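Paste notebook, Rulero bindery
16 February 2020

A long day at the table and a good one, so I want to get it down before I forget which jar was which. Morenike Adeleke came over in the morning with the rest of the Sakel flour and a tin of biscuits (ginger, gone by noon), and we finally got to the wheat paste trials we have been putting off since the heating went funny. The question is the same old one. Our paste holds beautifully on cloth and then cockles the endpapers something awful, and I am tired of pressing the same book twice.

We worked at the big table with the star cloth on it, my favorite, even if I do keep finding old paste on it.

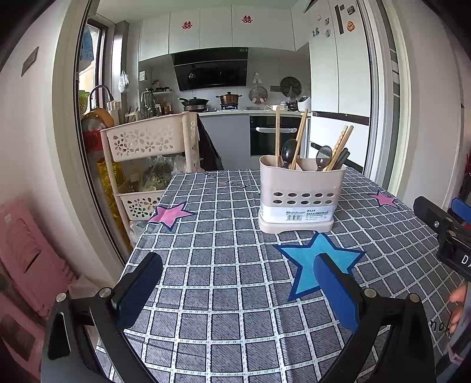 Batch A, plain wheat

One part flour to five of water, left to soak for an hour and then cooked low with constant stirring. I used to rush the soak and I can't recommend it. The paste came together late, as it always does with this flour, going from milk to pudding in the time it takes to answer the door. I let it cool under a plate and put it through the sieve twice. The first pass caught a few lumps the size of lentils, and the second caught nothing much but made me feel better.

On the brush it was lovely, smooth and a bit springy. On the Modia paper it was too wet, and the sheet curled up like a leaf before I could get it onto the board. Morenike thought I was loading the brush too heavily, and I was, so we did another sheet with half as much and it lay down nicely at two corners and sulked at the others.

Batch B, wheat with a little starch

Same water, same soak, but with a spoonful of the flour swapped for starch. Stir from the bottom with this one! It settles while you are looking at it, and I scorched the first try and had to soak the pan. (The pan is still soaking. Whoever is in next, please be kind to it.) 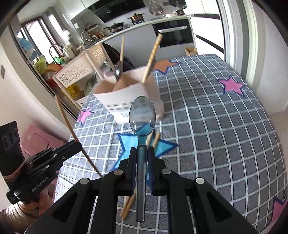 The second try was much better, a clearer paste with less pull to it, and it went on the Modia paper with hardly any curl. I could slide the sheet a good long while before it grabbed, and for big endpapers that is worth a great deal to me. My one worry is strength at the joint. I made up three sample cases, penciled B on the inside of each, and put them under the large weights with waxed paper between.

Morenike would like it noted that she has always put starch in her paste and has told me so for years. It is noted.

Paper grain, again

I had a whole packet of Tiêu sheets cut the wrong way, and I can only blame myself. Grain runs head to tail, always, even when the offcuts would come out so much handier the other way around. I bent every sheet over my hand before using it and put the wrong ones in the drawer for labels. We have 70 good ones left, enough for the hymnals and the small recipe books if I am careful, and I do mean to be careful this time.

Obinna Akpan telephoned in the middle of all this to ask whether his atlas was ready. It isn't. The spine linings are on and I want the glue properly hard before I round it. He was very nice about it and we ended up talking for ages about his mother's tomatoes.

To do: order brushes, the flat kind. Wash the sieve straight away, before it sets. Look at the B samples after nine days and not a day sooner, however curious I get.

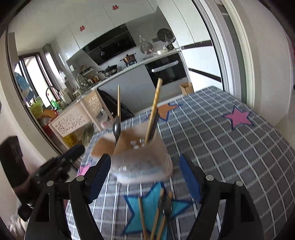

Modia, May

Adding this on the back pages while I am away at the mill, with the notebook in my bag and time to spare before supper. The B samples held. I opened and shut each case until my wrist complained, and the only failure was on the one where I had skimped at the head. The A case from the same afternoon held as well, but its boards have a definite bow to them, inward, and they rock if you set them on a flat table.

So B is our endpaper paste from now on, and A stays for cloth and leather, where I still like that extra grab. The mill people showed me a heavier sheet they sell by the 1000, far more than we could ever get through, though they kindly let me take a handful home to play with. 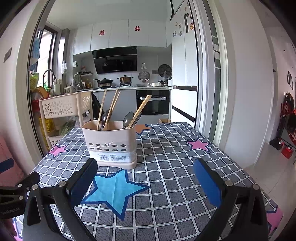 I tried the heavier sheet with a dab of B I had carried up in a jam jar, and it took the paste evenly and dried flat between two blotters on the windowsill. It folds a little stiffly. I would want to score it first with the bone folder, and I would not use it on anything thinner than a finger. Morenike, if you are reading this before I am back, there is a fresh bag of flour behind the door, and the atlas can go to Obinna as soon as the label is on.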